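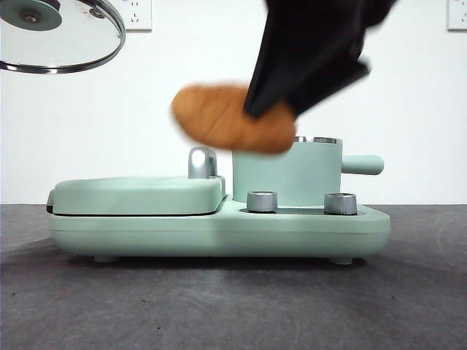
Why don't you just move to Prindton, one reader wrote under my last post, if you spend that much of your week on the bus? Fair question, and I said I'd answer it properly.

The short version is that I like living in Mambridge. It has around 3,000 people, one decent grocery store and a library that stays open late on the nights I can use it. My rent is low enough that I don't think about it much. When I looked at apartments in Prindton last fall, the ones in my price range were either over a bar or out by the highway, and the ones by the highway would have meant a bus ride anyway.

The other answer is that I've stopped minding the ride. It took most of a winter, but I have.

For those who are new here, I sold my car last year. It needed a transmission, and the quote came to $2,147, more than I thought the car was worth. I planned to take the bus for a month while I looked for another one. I did look, a little. Then the month was up and I bought another pass.

The bus I take is run by Jover, a small company that has the contract for this side of the county. There are two routes that will get me to work. The 24 goes straight down the river road and is faster. The 25 goes through Maihi, stops at the clinic and the high school, and then doubles back to pick up the river road past the bridge. On a map the 25 looks silly. In practice it leaves at a better time for me, and there's always a seat.

I did it wrong for the first few weeks. I cut everything too close, the way you can when you drive. With a car, if you're four minutes late leaving the house, you're four minutes late. With the bus you can be a full hour late, standing at a stop with no shelter. I missed it twice before I moved my alarm back, and I was angry at the bus both times, as if it had done something to me.

Now I get up at 5:30 and I'm out the door by 6:15. Clothes are out the night before, bag is by the door, pass is in the coat pocket and never anywhere else. I eat something at home, usually toast and an egg, because eating on the bus is against the rules and the morning driver enforces it.
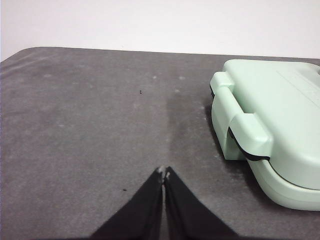 Posted by the blog owner at 7:40 p.m. | Filed under: Getting Around, Mambridge | Part two of two

I wrote the first half of this before dinner and stopped when it got long. On to what I do with the time, which a couple of you also asked about.

Mostly I read in the morning and do nothing in the evening. I tried to be useful on the way home. I answered email, I tried a language app, I made grocery lists. By the end of the workday I'm no good at any of it, so I quit. I look out the window. The river is on the left side going home and I try to sit there if I can. In March the fields past Maihi were under water and there were geese all over them. I'd driven by those fields for years and I couldn't have told you what was in them.

The morning reading has gone well. I get my books from the library and I pick fairly long ones, since I don't want to carry a second one for when the first runs out. A few of you recommended audiobooks. I fell asleep with headphones in and rode past my stop, so I'm back on paper.

There are things I don't like. The last bus back leaves Prindton too early for a movie or a real dinner with anyone. If I want to stay late I have to ask a coworker for a ride, and I don't enjoy asking. Big purchases are a pain. I carried a floor lamp home on the 25 and I would not do it again. Snow days are a guess, because Jover posts its cancellations on a page that doesn't get updated until after the first run was supposed to leave. I've written to them about it. They wrote back and said they would look into it, and that was before the holidays.

There's also some talk of combining the two routes in the summer schedule. If they keep the river road and drop the Maihi loop, I'll be fine, but the people going to the clinic won't be. There was a comment box on the bus and I filled out a card. If you ride either one, please fill out a card too — they're behind the driver's seat, under the timetables, and you have to bring your own pen.

So, no plans to move. I may look at a bicycle for the stretch between the Prindton stop and work once the weather settles. If anyone has used the rack on the front of the bus, let me know if it's as awkward as it looks.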